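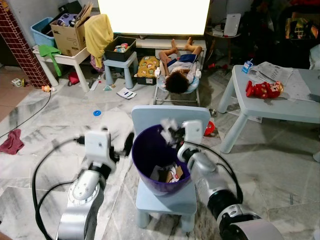
3 min read

We got to Lidano just after 9 in the morning, with one bag each and a room that wasn't ready until two. The woman at the desk let us leave the bags and told us to take the tram up to the covered market, so we did.

The market has two floors. Downstairs is fish, meat and vegetables, and upstairs is mostly fabric, kitchen goods and a few lunch counters. Padmavathi wanted a tablecloth and looked at every stall before going back to the first one. She paid 34 for it, cash only. There is an ATM by the north entrance but it charges a fee.

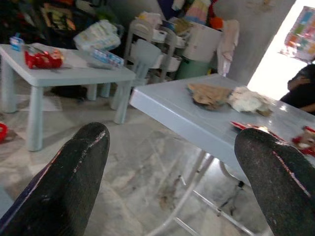

Lunch was at the counter in the far corner, run by a man named Arnaldo Caldeira. Bean soup, bread, and a plate of pickled peppers we hadn't ordered but ate anyway. We waited 20 minutes for stools. Go before noon if you can.

Afterward we walked down to the river instead of taking the tram back. It's 423 steps according to the sign at the top, and my knees believe it. The room was ready when we got in. Third floor, no elevator, good shower.

Tomorrow is the bus to Cividska.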